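Plusow wire fruit basket: review after a season of use

Supplied by Flotari in a plain carton, no assembly. The basket is an open rectangular grid in black wire with a thicker top rim. I tested it for load, stability and cleaning.

Load: 800 g of citrus produced no visible movement in the base. At 887 g, with pears added, the long side bowed slightly and recovered when emptied. Small oranges are well held by the mesh. Grapes need a liner. 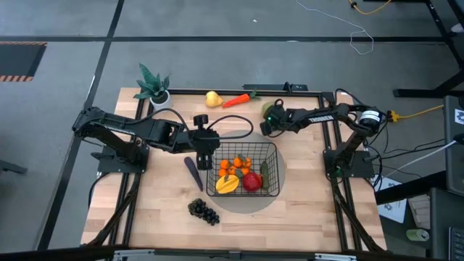 Stability and finish

The walls narrow towards the base, so a heavy item placed high on one side will shift the balance. On bare wood the basket slid when pushed with one finger. On a round mat it stayed put. The coating had no chips on arrival and one by September, on an inside corner weld.

Cleaning takes longer than for a bowl. Juice dries at the wire crossings and needs a brush. I would not put it in the dishwasher, as the Marikar rack I had before rusted at the same points within 200 washes.
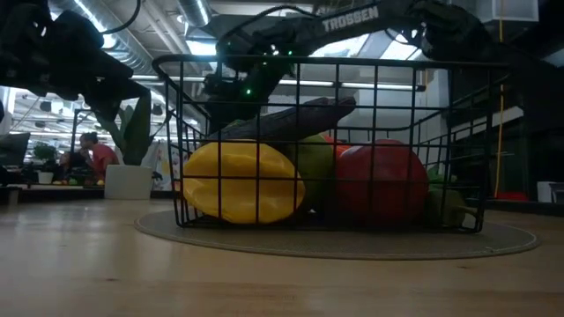 Bedico Housewares Testing Group, Kitchen Storage Section

Airflow is the main argument for wire. Lemons kept in the basket were firm for longer than those in a glazed bowl on the same shelf. Soft fruit marks where it rests on the grid, and ripe tomatoes should go in stalk side down on a folded cloth.

Score: 95 out of a possible 120. Points lost for the weld and the sliding. Replacement feet are not sold separately.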